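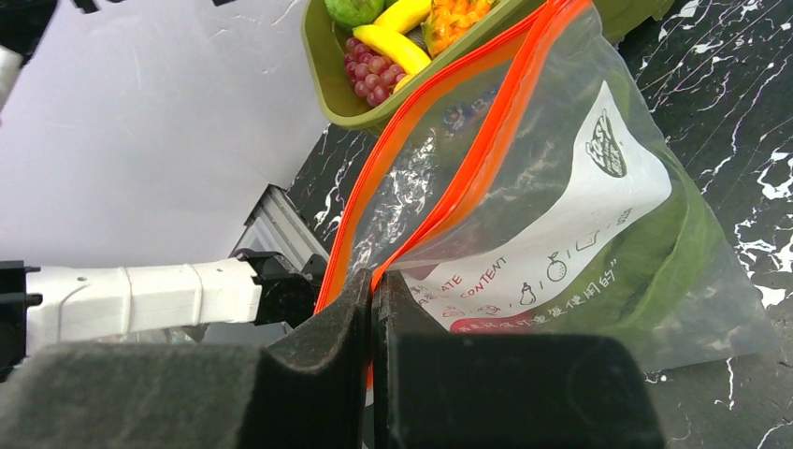 Play kitchen and food storage corner opens at Jomitz Family Centre

The Jomitz Family Centre has opened a new kitchen corner for children and their carers, following a refit of the ground floor activity room. The corner was opened to families on May 26, 2022 and may be used free of charge during normal opening hours.

The corner is intended to introduce young children to the everyday work of a kitchen: sorting produce, laying it out on a tray, putting it into bags and clearing up afterwards. Clear zip-top bags with a printed panel for the date and contents are among the items provided, so that older children can practise labelling what they have packed. Bags are to be used under the supervision of an adult at all times and returned to the staff desk at the end of each visit.

The refit was supported by a grant of £2,000 from the Enia Fund. Of this sum, £700 was spent on tables and £586 on shelving and flooring. A further £440 has been set aside for replacement items over the coming year, and the remainder met the cost of the play food, trays and baskets.

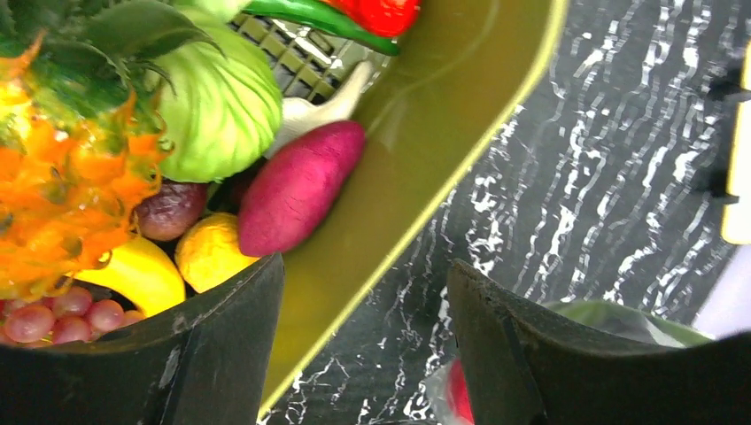
Artificial fruit and vegetables in the new kitchen corner, with one of the serving trays.

Nkrumah Atinga, manager of the centre, said that the choice of produce had been guided by requests from parents. "Families asked for food that children would meet at the market as well as in the lunch box," he said. "We have included cabbage, peppers and chillies, and the pineapple has already been much discussed."

Groups of more than six children are asked to book in advance. Shoes should be removed before entering the corner, and real food and drink may not be brought into the activity room. All play items are to be placed back in their baskets before the next group arrives.

The centre's toy library, which closed in March while the work was carried out, has also reopened. Loans made before the closure may be returned without charge.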